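Leave the ceiling alone

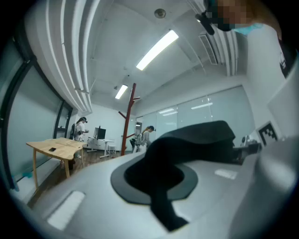 I have been in a lot of rooms this year. Rented ones mostly, big ones, the kind with a wall of windows and a table somebody dragged in from somewhere else. And the thing I keep coming back to is the ceiling. White paint, beams, ducts, the vent with the slats, long tube lights hung wherever they fit. All of it out in the open. I like it. I want more people to like it, or at least stop covering it up.

Background, quick. Our group moved into the second floor of the old Prullgate building in September. 300 a month more than the last place, and worth it for the windows alone. Within a week there was a proposal going around to put in a drop ceiling. Tiles, a grid, the square lights that sit flush. Quote from Farko, nicely printed. Azra Kadrić wrote the case for it and she wrote it well, so I'm going to try to be fair.

Her points. Noise, first. Heat, second - you're paying to warm a lot of air nobody's head is in. Third, looks. She said the place feels unfinished. "Like they ran out of money at the top" was the line, and people laughed, and I laughed.

But unfinished compared to what? A tile ceiling is a lid. There is still a duct up there. There's still a pipe, and one day it will drip, and the first you'll know about it is a brown ring the size of a dinner plate that has been growing for a month. With the thing open you look up and you see it. You get a ladder. Done by lunch.

I worked six years under a grid in the Brirnov offices. Forty tiles over my end of the room and I knew the bad ones by heart. One sagged. One had been put in backward after some cable job and the pattern ran the wrong way, and I looked at that tile every day on the phone. You cannot un-see it. They replaced it once with a newer tile that was a different white. Worse!

And the height. This is the part I can't prove to anyone who doesn't feel it. Drop a ceiling two feet and the windows change. Big windows need room above them or they start to look like they're holding something up. On a hazy morning, flat light, no sun to speak of, you want all the pale bounce you can get off white paint. Tiles eat it. I know they sell bright ones. They still eat it.

OK the lights. I'll give some ground here. Tube lights are not pretty and nobody's skin looks good under them. When the old one over the stairs starts to buzz I get a headache by three. But that's a lamp problem, so fix the lamp. Adjoa Quaye, who did the electrical in her own shop, told me swapping ours for the newer Heo ones is an afternoon and a tall ladder, and they can go at whatever angle you want. You don't need to build a second ceiling to change a light bulb. That is basically my whole argument and I could of stopped there.

Noise is real. I'm not going to pretend. Wood floor, glass, hard paint overhead - drop a spoon and the whole room hears about it. But you can put down a rug. Hang something heavy on the back wall. Felt under the table legs, cheap, do it tonight. Try the cheap soft stuff down where the people are before you hang a ton of mineral board over everybody.

Heat, I don't have a great answer. A slow fan maybe. Sweaters. Azra has the better of me on heat and I told her so.

What bugs me is this idea that a room is only done when you can't see how it works. We do it with everything now. Cords in boxes, boxes in cabinets, fridge with a fake cupboard door. Then somthing breaks and you need to take half the house apart to find the shutoff. My grandmother's kitchen had the pipes running right up the wall, painted the same cream as everything else, and she hung dish towels on them. Best spot in the house in winter.

So paint it. White, two coats, every couple of years, ducts and all. Dust the tops of the beams, which yes is a miserable job and I will do it. Clean the vent. Keep the table by the window clear so there's somewhere to put your phone and your coffee down, and spend the Farko money on a decent rug and chairs that don't hurt.

The vote is at 7 and I have one voice like everyone else. If we lose I'd ask for one thing, leave the window side open. Even just the last few feet.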